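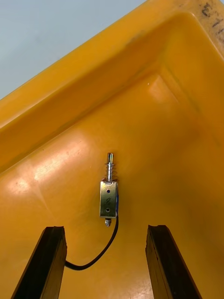 *Fig. 4. Open-frame solenoid on the floor of a bin, plunger pointing towards the rim.*

## 4. Setting out the sorting bench

This section covers the Jekero sorting set when used with the Milter parts list. It assumes the bench is level and that you have read section 3 on static protection. The full set has four plastic bins, one stainless steel tray and a pad of white liner paper.

### 4.1 Placing the bins and tray

1. Clear the bench and wipe it with a dry cloth. Allow a working depth of at least 600 mm.
2. Put the steel tray in the middle, long side towards you or away from you as you prefer.
3. Place two bins to the left of the tray and two to the right.
4. Leave a finger's width between each bin and the tray.
5. Lay one sheet of liner paper flat in the tray. Trim it if it rides up at the corners.

**Note:** Write bin codes on the outside or the rim, in permanent marker. Codes on the floor of a bin are hidden as soon as it is used, and they wear off. If you change what a bin holds, remove the old code with isopropyl alcohol before writing the new one.

### 4.2 Loading parts

Parts from a strip-down go into the steel tray first. Move them to the bins one type at a time.

1. Empty the parts bag into the tray and spread the contents by hand. Don't shake the tray.
2. Take out any wire harness and lay it across the far end of the paper. Untangle only what comes free easily.
3. Pick out the circuit boards. Hold them by the edge and keep your fingers off the capacitors and connectors.
4. Set each board down in its bin with the components facing up.

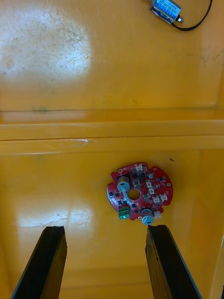

5. Do not stack boards. If you have more boards than floor space, start a second bin or put a sheet of foam between the layers.
6. Move solenoids and small motors next. Lift them by the body, never by the plunger or the leads.
7. Sweep up loose screws with a soft brush and put them in a lidded pot. The bins are not meant for screws, which lodge in the crease where the floor meets the wall.

**Caution:** Large capacitors can hold a charge after the power is removed. Discharge them as described in section 3.6 before any board goes on the bench.

**Caution:** Solenoids with a permanent magnet will pull in steel filings. Keep them away from the swarf bin and from anything that has just been drilled.

### 4.3 Checking against the list

Each line on the Milter list has a part number, a quantity and a bin code. Work down the list in order.

1. Find the part in the bin shown.
2. Compare the number on the part with the number on the list. Boards usually carry theirs in white print, and you may need a magnifier.
3. Tick the line. Put a cross if the part is damaged and a dash if it is missing.
4. When a page is finished, initial the bottom corner.

Solenoids are list item 156 on the current issue. On older lists they appear under item 15, and the Cárdenas replacement type has no separate line. Enter it by hand on the last page.

### 4.4 Care of the bins

Dust and grey marks build up on the floor of a bin in normal use. They do no harm, but loose grit can get into connectors, so clean the bins when you change from one job to the next. Fine scratches can be ignored. Replace a bin if the rim is split or if a corner has started to whiten and flex.
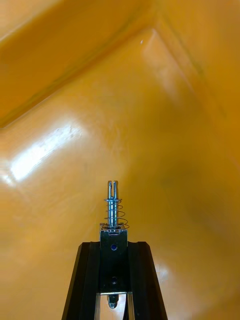

**What should I use to wash the bins?**

Warm water and a little washing-up liquid. Rinse them well, stand them on edge and let them dry fully before any parts go back in. Avoid acetone and scouring pads, which dull the surface. The steel tray can be washed the same way.

Replacement bins are sold singly under order code Cutby 1,842 (leave out the comma when ordering online). The liner paper is ordinary white paper and can be bought anywhere.

### 4.5 Leaving a job part finished

Leave the parts where they are and put the list, with the last ticked line circled, beside the tray. Cover the tray if the bench is near a door. Change the liner paper when you start again if it has picked up oil.

Corrections to this section should go to Gavin Chisholm, quoting the step number.

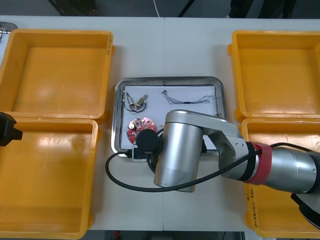 *Fig. 5. Bench layout with two bins on each side and the lined steel tray between them. The wire harness lies across the upper part of the paper, with the round red board below it.*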